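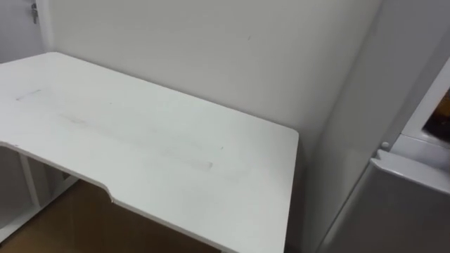

Vol. 9, No. 3

The Small Desk Project: What Happens on a Study Room Table in a School Term

Student project report, Interior Studies, Pernmont

Why a desk?

When our group had to choose one piece of furniture to study for the whole term, most people went for chairs. Chairs are great, but we wanted the thing everybody leans on, spills on and forgets about. So we picked the white desk in the corner of the small study room at Sallness, and I'm so glad we did, because a plain white top turns out to be a wonderful record of how people work!

The desk is a simple one. The top is smooth and white with rounded corners, and the front edge has a shallow curve cut into it where the line steps back. Under it there is a white shelf frame with open compartments. It stands against a bare, pale wall in the corner, on a warm brown floor that looks like wood. We wanted to know three things: where the marks on the top collect, which of them come off with ordinary cleaning, and whether students notice them at all.

How we worked

We cleared the top every Friday before looking at it. One of us looked from standing height and another from sitting height (this matters a lot, as you'll see), and we drew what we found on a paper plan of the desk. We kept 27 plans by the end. We also put out a short questionnaire for anyone who used the room and got 384 answers, which was far more than we had hoped for. People have opinions about desks!

For cleaning we used two methods. The first was a damp cloth with a drop of dish soap. The second was a soft white eraser, used dry with light pressure. We didn't try solvents or scouring powder, partly for safety and partly because we were told very firmly not to dull the finish.

What we found on the top

The biggest mark is a long, faint, grayish smudge running diagonally across the middle and ending in a slightly darker patch toward the right. From a chair you hardly see it. From the doorway it is the first thing you see, and once you have seen it you can't stop. There is also a short gray streak near the left edge, and a few tiny specks scattered over the white.

We argued happily for a whole lunch hour about the smudge. My own idea is that it is forearm and sleeve wear plus the undersides of bags being dragged across. Another idea in the group was that it comes from laptops being pushed back toward the wall. Our plans can't settle it. A new top with a known start date would be the way to test this, and I would love to see next year's group do it.

The cloth took off fingerprints and most pencil dust. It did very little for the scuffing. The eraser was better on small test spots, but it left a slightly cleaner patch with a visible outline, so we stopped before we made the desk look spotty.

What people told us

Nearly 9 in 10 people said the desk was "clean" or "clean enough." The most common complaint was about space for papers, and the second was that there was nothing to look at on the wall. We had not asked about the wall! Several people said they liked the curved edge, and a few had never noticed it. The open compartments split opinion: some loved having somewhere to put a bag, others kept bumping their knees.

Comparing finishes

We borrowed two sample boards from the school workshop, which the workshop calls Druro (matte white) and Bailly (pale gray with a light fleck). We rubbed each with a canvas bag strap for the same number of strokes. The marks showed clearly on Druro and were hard to find on Bailly. This was a rough test with one strap and our own arms doing the work, so please treat it that way.

What we would change

We would begin the plans in the first week. Ours started in November, and by then the top already had a history we could only guess at. We would also use the same lamp every time, as daylight from different hours made the faint marks come and go on our drawings. The drawing itself was the best part of the project, and I now look at every table I sit down at.

Related reports
Where Do the Pencils Go? A Classroom Drawer Survey
Reading Corners at Sallness: Light and Seating
Three Ways to Fix a Wobbly Table
Knee Room: Measuring Under School Desks
Pernmont Workshop Notes: Choosing an Edge Profile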